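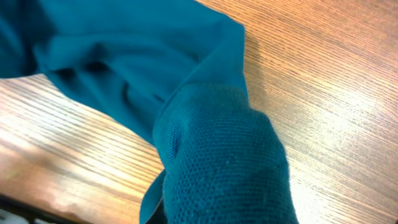 Tingir roupa em casa começa muito antes do corante, começa na hora de pôr a peça na mesa e olhar com calma de que tecido ela é feita. Eu pulei essa parte por anos e tenho uma coleção de camisetas manchadas que não me deixa mentir! Hoje eu jogo a roupa na mesa de madeira, amassada mesmo, e vou passando a mão. Uma peça nesse verde-azulado fechado, por exemplo, é uma cor só, mas tem duas texturas bem diferentes, e a parte lisa e fosca não necessariamente vai beber o corante do mesmo jeito que a outra. Se as fibras forem diferentes, você entra no banho com uma roupa de uma cor e sai com uma roupa de duas. Às vezes fica lindo (já ganhei elogio por acidente), só que é bom saber antes.

Por Ateliê Sandaton | 11/09/2026
607 compartilhamentos | 3 comentários

Vou contar como eu faço com corante reativo a frio, que é o que uso em algodão, linho e viscose. Existe o corante de panela, aquele de ferver, que também funciona, mas minha cozinha é pequena e eu cansei de cheiro de tintureiro no almoço. O frio dá um pouco mais de trabalho na pesagem e muito menos trabalho no fogão.

Primeiro, a etiqueta

Leia a composição. Algodão, linho, viscose, modal e cânhamo tingem muito bem. Poliéster com esse corante não pega nada, sai da água praticamente como entrou. Mistura de algodão com poliéster fica mais clara do que você imaginou, porque só o algodão tinge. Um pouquinho de elastano não atrapalha. Lã e seda pedem outra receita, com ácido, e eu não vou me meter a ensinar aqui porque faço pouco.

Não tem etiqueta? Acontece direto com roupa de brechó. Eu molho um cantinho escondido, na barra de dentro: o algodão costuma chupar a gota na hora, o poliéster muitas vezes deixa ela escorrer. Não é teste de laboratório, um acabamento impermeabilizante engana fácil, mas já me livrou de umas furadas.

Lembre também da linha de costura. Quase sempre é poliéster e vai ficar na cor original. Numa camisa preta tingida a partir de uma branca, o pesponto aparece branquinho, branquinho. Eu gosto. Se você não gosta, escolha uma cor próxima da que a peça já tem.

A cor de partida

Corante é transparente, gente. Ele soma com o que está embaixo. Azul por cima de amarelo dá verde, vermelho por cima de azul dá roxo, e qualquer coisa clara por cima de escuro dá... o escuro de antes. De um verde-azulado você consegue ir para marinho, verde-garrafa ou preto. Para rosa bebê, esquece, só descolorindo, e descoloração é outro assunto (e outro tutorial, que estou devendo).

Mancha antiga também não some. Gordura repele o corante e água sanitária deixa a fibra diferente naquele ponto, então a mancha muda de cor junto e continua lá te encarando. Camuflar com preto resolve boa parte dos casos.

O que separar

Um balde grande, onde a roupa nade com folga
Corante reativo em pó
Sal comum, sem frescura
Barrilha leve (carbonato de sódio, de loja de piscina ou de material para tingimento)
Balança de cozinha que não volte para a cozinha
Colher comprida de inox ou plástico
Luvas até o meio do braço
Máscara para a hora do pó
Detergente neutro

Eu compro o corante na Rungrueang, que vende em potinho pequeno, e uso quase sempre o pó da linha Titov porque dissolve sem formar tanto grumo. Qualquer reativo a frio serve. Só não compre o de tecido sintético achando que é a mesma coisa, a embalagem às vezes confunde mesmo.

Tudo que encostar em corante vira material de ateliê para sempre. Colher, balde, jarra, tudo. Escreva TINTA na colher com caneta permanente.

Pesar a roupa seca

Essa é a conta que manda em todas as outras. Pese a peça seca e anote. Meu último moletom deu 482 gramas, então vou usar ele nas contas.

Para um tom médio eu uso dois por cento do peso em corante, o que no moletom dá pouco menos de dez gramas. Para tom escuro, quatro por cento. Para preto, seis ou até oito, preto é guloso. Tom pastel, meio por cento já resolve, e nesse caso a balança comum sofre; dissolva uma quantidade maior e use só parte do líquido.

A água é umas vinte vezes o peso da roupa. Dá quase dez litros para o meu moletom. Dá para usar menos, mas aí tem que mexer feito doida, e se apertar demais mancha. Sal eu ponho cinquenta gramas por litro, e barrilha, dez gramas por litro. Siga a embalagem do seu corante se ela disser outra coisa, viu? Cada fabricante tem sua mania.

Lavar antes, mesmo a roupa nova

Principalmente a roupa nova! Ela vem com goma e acabamento. Lave com água quente, se o tecido aguentar, e detergente neutro. Nada de amaciante. O amaciante forma uma película e o corante pega aos pedaços, foi assim que estraguei uma fronha de linho que eu adorava.

Não precisa secar. A roupa deve entrar molhada no balde, bem molhada por igual, e torcida para não pingar. Peça seca puxa a cor rápido demais onde encosta primeiro.

O banho, passo a passo

1. Vista luva e máscara, feche a janela se estiver ventando e dissolva o corante numa jarra com um pouco de água morna. Faça uma pastinha primeiro, depois vá completando. Coe numa meia fina velha se sobrar grumo, porque cada grumo vira uma pinta na roupa.

2. No balde, dissolva o sal em água morna. Morna de mamadeira. Junte o corante e mexa bastante.

3. Abra a roupa com as mãos antes de colocar. Desfaça todas as dobras, puxe as mangas para fora, abra a gola, vire os bolsos. Dobra fechada guarda tecido sem cor lá dentro, e você só descobre depois de enxaguar.

4. Mergulhe e mexa sem parar nos primeiros vinte minutos. Sem parar mesmo. Eu ponho um podcast e vou. Levante a peça, vire, afunde de novo, aperte as bolhas de ar que ficam presas.

5. Tire a roupa do balde por um instante. Dissolva a barrilha em água morna à parte, despeje no banho, mexa e só então devolva a peça. Se você jogar a barrilha direto em cima do tecido, marca.

6. Mais dez minutos mexendo sem descanso, depois uma mexida a cada cinco minutos até fechar uma hora. Turquesa é teimoso e prefere uma hora e meia, com a água mais quentinha.

A cor no balde assusta, já aviso. Roupa molhada parece sempre bem mais escura. Não tire antes da hora por pânico e não ponha mais corante depois da barrilha por ansiedade (fiz as duas coisas, no mesmo dia).

Enxágue, a parte chata

Comece com água fria para tirar o sal e a barrilha. Vá trocando a água até ela ficar quase clara. Aí passe para água bem quente com detergente neutro e deixe de molho uns minutos, porque é a água quente que solta o corante que sobrou sem prender. Repita. Vermelho e preto me pedem quatro ou cinco rodadas, azul costuma ser mais bonzinho.

Não pare quando cansar, pare quando a água sair limpa. Para conferir, aperto um pano branco úmido contra a peça. Saiu cor? Volta para o balde.

Seque à sombra, bem aberta no varal, nada de deixar embolada na pia. Nas primeiras lavagens, lave separado.

Quando a peça tem dois tecidos

Voltando ao começo. Se a roupa mistura uma parte lisa com renda, tela, ribana ou qualquer outra textura, eu faço um teste antes. Procuro um pedaço de sobra na costura interna dos dois tecidos, corto uma tirinha de cada e jogo num potinho com o mesmo banho em miniatura. Dá preguiça, mas em uma hora e pouco você sabe o contraste que vai ter.

Se o contraste ficar feio, sobram duas saídas: escurecer bastante o tom, o que ajuda quando os dois tecidos aceitam o corante em ritmos diferentes, ou partir para um corante universal de panela, que junta tipos de pigmento e pega em mais fibras. Em parte de poliéster puro nenhum dos dois faz milagre, o poliéster quer corante disperso e fervura.

Relevo também engana o olho. Mesmo com a fibra idêntica, uma superfície trabalhada faz sombra nela mesma e parece mais escura que a lisa ao lado. Olhe perto da janela antes de achar que deu errado.

Perguntas que sempre chegam

Pode usar a máquina de lavar? Pode, e para lençol eu até prefiro. Só que as medidas de água ficam no chute e depois você precisa rodar um ciclo vazio, quente, com um pouco de água sanitária.

O banho pode ser guardado? Depois da barrilha, não. Em poucas horas o corante perde a força e vira só água colorida. Antes da barrilha ele aguenta uns dias na geladeira, num pote muito bem identificado, longe do suco de uva.

Manchou a mão? Sabonete, paciência e três dias. Manchou o rejunte? Pasta de bicarbonato na mesma hora, senão fica de lembrança. O meu banheiro tem uma pinta magenta atrás da torneira desde a minha primeira canga.

Última atualização: novembro de 2026, com a quantidade de barrilha revisada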